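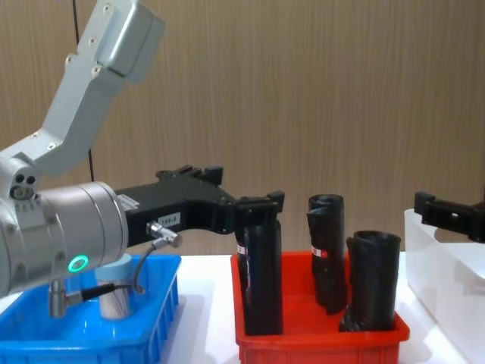

ドレルロウ(Drerlow)町が今月から、家庭ごみの分別を「素材」から「色」に改めた。プラスチックか金属か、燃えるか燃えないかといった従来の悩みから住民を解放するのが狙いだという。新しい決まりでは、容器の色とそこに入れる物の色の組み合わせがあらかじめ定められている。赤い容器に背の高い黒い円筒が立っていれば、中身が何であれ、素材が何であれ、正解である。同じ物が灰色だった場合は不正解となり、住民は収集車が去ったあとの歩道で、黒と灰色の境界について考える時間を与えられる。

町環境課によると、制度の根拠となる手引きは11ページ。前の手引きは分厚く、大半の家庭で鍋敷きになっていたことが町の聞き取りで判明しており、今回は薄さを優先した。ただし薄くするために削られたのは主に色見本のページで、手引きは全編白黒印刷になっている。色で分ける制度の手引きに色がない点について、環境課は「色の名前は文字で書いてある」と説明している。

発端は昨年12月、町議会に提出された苦情の束だった。ヨーグルトのふたは紙なのか金属なのか。窓つき封筒の窓はどうするのか。陶器の取っ手がついた鉄鍋は、取っ手を外すべきか、外せない場合は誰に謝ればよいのか。町はこれらに答える代わりに、質問そのものが成り立たない制度をつくることにした。その限りでは成功している。ヨーグルトのふたの素材を尋ねる電話は、開始以来一本もかかってきていない。

代わりにかかってくるのは、色の電話である。

「えんじは赤ですか」「うちの夫が緑だと言い張るものを、私は青だと思うのですが」「洗ったら色が変わりました」。窓口の職員は当初、一件ずつ丁寧に答えていたが、電話口で聞いた色を頭の中に思い浮かべて判定するという作業には限界があった。現在は「ご家庭でいちばん多くの方が賛成した色」で出してもらうよう案内している。一人暮らしの世帯については、本人の判断を尊重する。

縞模様や水玉の扱いも決まっていない。手引きには「二色以上のものは、面積の広いほうの色とする」とあるが、白地に細かな花柄の皿を前に巻き尺を持ち出す住民が現れたため、町は「目分量で構わない」との一文を書き添えた紙を後から配った。その紙は薄い黄色で、黄色の容器に捨てるものと受け取った家庭が多く、内容はあまり読まれていないようだ。

透明なものについては、さらに事情が込み入っている。ガラス瓶は「向こう側に見えるものの色」とする案が内部で出たものの、朝と夕方で捨てる容器が変わってしまうとして見送られた。今のところ透明なものは家に置いておくことになっている。
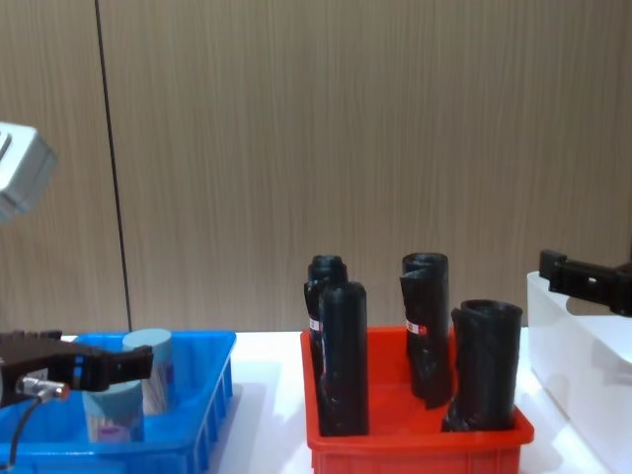
■ 隣町は静観、ただし見学は来る

川を挟んだブミッツ(Bumitz)町では、今も素材による分別が続いている。ブミッツの担当者は取材に対し「よその町のことなので」と前置きしたうえで、よその町のことについて長く話した。それによると、ブミッツでは橋のたもとの集積所に、ドレルロウの住民が夜のうちに置いていったとみられる瓶が増えている。透明な瓶ばかりだという。

両町の間には、橋の塗り替え費用をどちらが持つかをめぐる古いしこりがあり、今回の瓶の件もその延長で語られることが多い。ドレルロウ側は「瓶に名前が書いてあるわけではない」と反論する。ブミッツ側は、瓶に貼られたままのラベルがドレルロウにしかない食料品店オスモン(Osmont)のものだと指摘している。オスモンの店先には先週から「ラベルははがしてお帰りください」との張り紙が出た。店によれば以前からの方針で、瓶の件とは関係がない。

その一方で、ブミッツからの見学者は絶えない。日曜には家族連れが橋を渡ってきて、ドレルロウの住宅街を歩き、門の前に並んだ容器をのぞき込んでは首をかしげて帰っていく。喫茶店の売り上げは少し伸びたらしい。観光課は今のところ、これを観光と呼ぶべきかどうか検討している。

■ 収集車は2台のまま

制度が変わっても、収集車は2台のままである。町から収集を請け負うフルビー(Hrubý)社によれば、車の荷台には仕切りが一枚しかなく、住民が色ごとに分けたものは、積み込まれた時点で「左」と「右」になる。どの色がどちらに入るかは、その日の運転手に任されている。

「混ざるのではないか」という問いに対し、同社は「左右は混ざらない」と答えた。

集められたものは町外れの施設に運ばれ、ベルトの上に広げられたのち、従来どおり素材ごとに分け直される。溶かす炉も、砕く機械も、色には関心がないためだ。つまり住民が家で色に分け、会社が車で左右に分け、施設が素材に分けるという三段構えで、環境課はこれを「各段階に役割がある体制」と表現している。施設の側は、以前より瓶が少なくなった点だけは歓迎しているとのことだ。

なお、施設では手引きが使われていない。配布の対象が「家庭」に限られていたためで、職員のうち町内に住む人は自宅で読んでいる。

■ 違反は罰金5、支払いは窓口で

違反した場合の罰金は、町の通貨単位を省いて「5」と手引きに記されている。印刷の際に単位が落ちたもので、環境課は常識の範囲で読んでほしいと呼びかける。常識の範囲は家庭によって異なり、窓口に小銭を持ってきた人もいれば、卵を持ってきた人もいる。卵は受け取らなかったが、持ち帰ってもらうまでにだいぶ話し込んだという。

異議がある人は、様式1101号に記入して提出できる。問題となった物の色を欄の中に塗って示す書式で、色鉛筆は窓口に備え付けがある。ただ、いちばんよく使われる青がすでに短くなっており、補充は次の予算を待つことになる。それまでは青に関する異議を水色で塗っても受理する。水色に関する異議をどう塗るかは、まだ問い合わせがない。

この様式にはもともと別の用途があった。かつては飼い犬の毛色を届け出るためのもので、欄の上には今も犬の横顔が小さく印刷されている。作り直すより早いとの判断で流用されたが、先週は本当に犬の毛色を届けに来た住民がいて、書類は環境課の箱に入ったままになっている。茶色で丁寧に塗られており、職員の間では評判がいい。

■ 住民の反応

反応は割れている。賛成派の多くは、台所が明るくなったことを理由に挙げる。容器を色順に並べ、棚の扉まで塗り直した家もある。子どもの手伝いが増えたとの声も聞かれた。素材を見分けられない年齢でも色なら分かるからで、ある家庭では就学前の娘が最終判定を下し、両親はそれに従っている。判定は厳しく、父親のマグカップがまだ使っている途中で黄色の容器に入れられた。

反対派は、そもそも朝のうちは暗くて色が見えないと主張する。収集は夜明け前に始まるため、冬場は門灯の明かりが頼りになるが、古い門灯の下では白も黄色もクリーム色に見える。クリーム色は手引きに載っていない。町はこの件で門灯の交換に補助を出すことを考えており、取り外した古い門灯をどの容器に出すかが次の論点になりそうだ。ガラスの部分は透明なので、当面は家に置いておくことになる。

どちらの側にもつかない人たちもいる。制度の変更を知らず、以前の容器に以前のとおり出し続けている家庭で、環境課の見立てではこの層がもっとも正確に分別できている。施設からも同じ評価が届いており、町は表彰も考えたが、表彰すれば制度の変更が本人たちに知れてしまうため、取りやめになった。

手引きの改訂版は来春に配られる。今度はカラー印刷になる予定で、表紙の色はまだ決まっていない。

シェア 11 コメント 5

ホーム 町政 くらし 天気 お悔やみ 読者の声 購読案内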